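Can Machines Do the Chores Yet?
Speaker notes, winter session on service automation

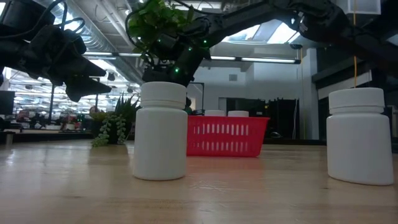

Slide 1. Tabletop tidying: white bottles, a red basket, and a potted succulent on the work surface.

Speaker: Lilian Muriithi, Trundance
Date of talk: February 9, 2020

Opening (keep short)

Good morning. Thank the organizers and the staff at Rosberg for the use of the hall. State the question at once: can a machine be given an ordinary chore, in an ordinary room, and be left to do it? The answer offered today is a qualified one. Some chores, yes, under supervision. Most chores, no.

Leave Slide 1 on the screen through the whole of Part One. Let the audience look at it before speaking.

Part One: What the chore consists of

Ask the audience how long they would need to put a few bottles into a basket. Wait for an answer. A person does not regard this as work. It is what one does on the way to doing something else.

For a machine, the same chore is a chain of separate problems. It must find each bottle. It must decide where to take hold. It must close its fingers with enough force to lift and not so much that the plastic gives. It must carry the bottle over the rim of the basket and release it in a place where the next one will still fit.

Point to the bottles in the foreground. They are white and they stand on a pale, glossy wooden surface under strong overhead lights. People in the audience who work with vision systems will see the difficulty. White on pale, with reflections, is a poor combination for a camera, and it is also what most kitchens and bathrooms look like.

Point to the basket. White caps can be seen just above the rim. From this angle it cannot be said whether those bottles are inside the basket or standing behind it. Pause here. A machine with a single camera would face the same doubt, and it would need either a second view or a good guess.

Point to the greenery. There is a succulent on the table with strands hanging toward the tabletop, and a leafy artificial plant in the gripper. Leaves are a fair stand-in for the general untidiness of a home. They block the view, they shift when touched, and they have no single correct place to be held.

Part Two: The trial at Tiongson

Background for those who have not read the report. In May of last year Trundance began a trial of chore routines at the Tiongson site, using the Prerar software for planning and grasping. The tasks were chosen by household and stockroom staff, who were asked to list the small jobs they would most like to give away.

Figures to read aloud, slowly:

660 attempts were logged over the trial.
63 percent were finished without any help from a person.
9 task types were included, from clearing a table to restocking a low shelf.
2 task types were dropped before the end.

Explain the two that were dropped. One was folding small towels. The other was sorting mixed cutlery into a drawer. In both cases the staff spent more time setting up the work than they would have spent doing it, and the site manager asked for them to be withdrawn. The request was reasonable and it was granted.

Do not present 63 percent as a success rate for the home. It is an average over tasks of very different difficulty. Placing rigid containers in an open basket did well. Anything soft, tangled, or stacked did poorly, and the average hides this. If pressed, refer to the table at the back of the printed handout – the rates for each task are given there in full.

Part Three: Where the time goes

Most failures were quiet ones. The machine did not drop things often. It stopped. It lost track of an object that had rolled a short distance, or it could not settle on a grip, and it waited for an operator. One operator could look after several stations during easy tasks and only one during hard tasks. This changes the cost of the whole arrangement and should be stated plainly to anyone preparing a budget.

A leaning or fallen container is a useful case. A person rights it without thinking. In the early weeks at Tiongson a container at an angle was treated as an unknown object and left alone. Later versions of the Prerar routine handled the tilt in most cases, although more slowly than for an upright container.

Shop-floor work came out ahead of household work. Stockroom shelves are where they were yesterday. Living rooms are not. (If there is time: the story of the footstool. If not, go on.)

Part Four: Recommendations

Institutions considering a purchase should begin with a written list of chores and the conditions under which each is done, including the lighting. They should ask a supplier to demonstrate on their own containers, on their own furniture.

They should plan for an operator during the first year – full time at the start, with a review at six months.

They should not reduce household or stockroom staff on the strength of a demonstration. Trundance has put this in writing to its own clients.

Close

Return to Slide 1. Repeat the opening question. Machines can now do part of this work, on some days without help, at a pace slower than a person's. The next round of trials will add wet dishes and laundry, and results will be shared with this group when they have been checked.

Questions

Expect one on price. Pricing is not yet settled and no figure should be given.
Expect one on safety around children. The trial did not include homes with children. Say so.
Handouts are on the table by the east door.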